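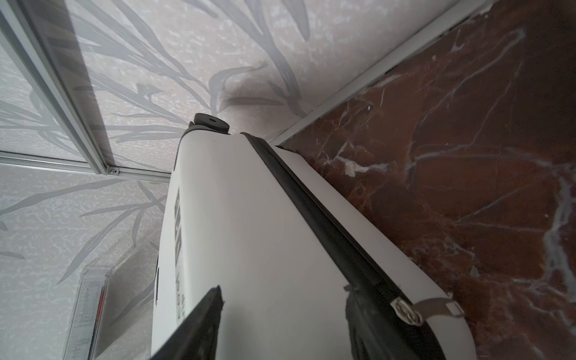
Hard shell, soft light, little to hold on to: the white suitcase from the wrist camera, with one black finger resting on its face.

The Suitcase Test

Three grippers, one arm, and the household object that made all of them sweat

Anas Shboul has a theory that you can learn more about a robot gripper from luggage than from any spec sheet, and after most of a week in the Finthorpe test apartment I'm ready to sign up to it. Coffee mugs are friendly. Boxes are friendly. Even a bunch of grapes is friendlier than you'd think, provided the fingers are slow. A hard-shell suitcase is another animal. It's wide, it's smooth, it curves away from you at the corners, and the parts that were designed to be grabbed were designed for somebody with a palm and a thumb.

"Where would you hold it?" he asked me on the first morning, before I had put my bag down. I pointed at where I supposed the handle must be. "Fine. Now it's folded in. Where would you hold it?"

I thought about this for longer than I'd like to admit, and so, over the next few days, did a lot of software.

Finthorpe does independent trials for people who are about to spend money on robot arms for homes, hotels and care settings. The June round was a gripper comparison, and I'd begged to sit in on it. Everything would run on the same Stunico arm with the same controller and the same small camera at the wrist. Only the hand would change. On the bench were the Grurov parallel gripper, with long black fingers and a rubber pad option; the Dewulf adaptive hand, whose fingers bend at a second joint when they meet something; and a suction unit that the team had put together in-house and called, with great affection, the Plunger.

Bram Van Dijk ran the controller side. He is the person who decides how hard a finger is allowed to push and how fast it has to stop pushing, and he talks about force limits the way other people talk about wine. Watching him tune a grasp is a treat. He will nudge one value, run the arm, tilt his head, nudge it back halfway, and suddenly the motion that looked like a forklift looks like a hand.

We started with the Grurov, because it's the simplest. Two fingers, one motor, open and close. I have a soft spot for parallel grippers. They do one thing, they do it thousands of times before anything wears out, and when they fail you can usually see why from across the room. On kitchen things the Grurov was a joy! It took plates from a rack by the rim. It picked a tea towel off the floor by pinching a fold, then did it again with the towel flat, which I would have bet against. It opened a sliding door by hooking a fingertip into the pull, and Shboul and I both cheered, and Van Dijk pretended he hadn't expected anything less.

Then came the suitcase.

Empty, it weighs 3440 grams, comfortably inside what the Stunico arm can carry with any of the three hands attached. Weight was never going to be the trouble. The trouble is width. The Grurov opens far enough for a cereal box and nowhere near far enough to span a case this size, so its only chance is to find something on the surface that sticks up, or an edge it can get a finger around. On the wrist feed I could see what the planner had to work with: a great deal of pale, finely textured shell, a black zipper seam running down one side, a silver fitting near the lower end of it, and a gray strap. Up at the far end, a round black wheel.

I love a wrist camera for exactly this. From the sofa, the suitcase looked like a suitcase. From the gripper's point of view it was a landscape, a long white slope with a dark road along it. You stop thinking "grab the case" and start thinking about that seam, and whether the ridge would give a fingertip enough to lean on, and whether that strap would take a load or simply fold over. You also start to see how much of the view a pair of fingers takes up. The camera sits so close behind them that a fingertip near the lens goes soft and dark, and if you're unlucky it covers the one thing you wanted to look at.

The planner's first idea was the seam. Bare fingers, light contact, a slow drag to find the ridge. It's a lovely piece of behavior to watch, very like somebody feeling for a light switch. The fingertips did find the ridge, more often than I'd guessed they would. Holding it was another matter. Bare, the Grurov fingers skated. With the rubber pads on, they held well enough to rock the case and walk it a little way along the floor, and there was a moment when Shboul said "oh, go on, go on" to a machine under his breath and I found I was leaning sideways to help.

The pads cost something, though, and I'd like more reviews to say so. They add 12 millimeters to each finger. That takes reach away from narrow gaps, and two jobs that the bare fingers had handled easily, the plate rack and the door pull, became fiddly. If you buy the Grurov, buy both sets and plan on swapping them. It takes a hex key and a couple of minutes, and I'd have paid extra for a quick release.

The Dewulf went on after lunch, and the mood in the room changed. It's a handsome bit of engineering. Press a finger against a curve and the outer section folds to follow it, with no extra motor and nothing for the controller to work out. Around a water bottle it closes like a vine. On a stuffed toy, on a bread roll, on a shoe, it was so forgiving that Van Dijk started placing things badly on purpose to see when it would give up. (A pair of reading glasses, finally, folded, on a glossy magazine.)

What it did on the suitcase surprised all of us. Given the wheel end as a target, it wrapped two fingers around the wheel housing and locked there, with far more contact than a straight finger could manage. Lifting from that end is hardly elegant. The case swings, and the controller has to calm the swing before the arm can go anywhere. Van Dijk spent most of an afternoon on that one problem. He slowed the first part of the lift, let the wrist go a little loose while the weight settled, and stiffened it again afterward. Before the change, the case knocked against the arm on nearly every lift. Afterward it hung and turned gently, and the arm carried it to the doorway as if it had been doing the job for years.

My gripe with the Dewulf is that it's shy about telling you what it feels. The folding joint has no sensor of its own, so the controller knows the motor has stopped and doesn't know the shape the finger has stopped in. You lean on the camera for that, and the camera is looking past the very fingers you're asking about. Shboul's fix was a simple one: back the arm off a few centimeters after the grasp, look, then carry on. It adds time to each pick. He doesn't mind. He says a slow robot that still has hold of your suitcase beats a quick one every day, and having heard a case hit a hard floor from table height, I'm with him.

And the Plunger? I wanted the Plunger to win. Big flat shell, big soft cup, what could be simpler? On a glossy case it might have walked away with it. The shell on this one has a fine grain to it, and grain lets air in. The cup would seal, hiss, and hang on for a while, sometimes long enough for a proper lift, and then let go with a sound I can only describe as rude. A softer lip helped. A pump with more flow would help further, and the team already has one on order. On windows, tiles and the fronts of kitchen drawers, the homemade unit beat both of the bought ones with ease, and I think a small suction cup tucked between two ordinary fingers could be a wonderful thing to have on a household arm. Somebody please make it.

By the end we had 141 logged grasps on the suitcase alone, spread across the three hands, and the log makes good reading if you like that sort of thing. I do. Van Dijk writes a remark beside each attempt, and they get shorter as the days go on. An early one runs to a paragraph on fingertip angle. A late one says "nice."

So which would I choose? For a kitchen, the Grurov, with both sets of fingers and a hex key taped to the base. It's predictable, it's easy to fix, and it leaves your camera a clearer view than the others do. For a home where the arm will meet bags, shoes, cushions and whatever the kids have left in the hall, the Dewulf, and give yourself time to tune the controller, as the hand rewards it more than anything else I've tried this year. The Stunico arm deserves a word as well. It ran all week without a fault, and its force readings were steady enough that Van Dijk stopped checking them against his own meter on the second day, a compliment I'm told he has paid to very few machines.

There are things I'd still like to see. We never tried the suitcase packed, where the weight shifts as you tip it. We never tried fabric luggage, which ought to suit the Grurov's pinch and ruin the suction cup's day. Shboul wants to repeat the seam grasp with a second camera mounted on the forearm, looking over the top of the fingers, and he thinks that would make more difference than any new hand. Van Dijk disagrees and wants better touch sensing in the tips. They were arguing about it quite happily when I left, with the Dewulf back on the arm and the next run loading.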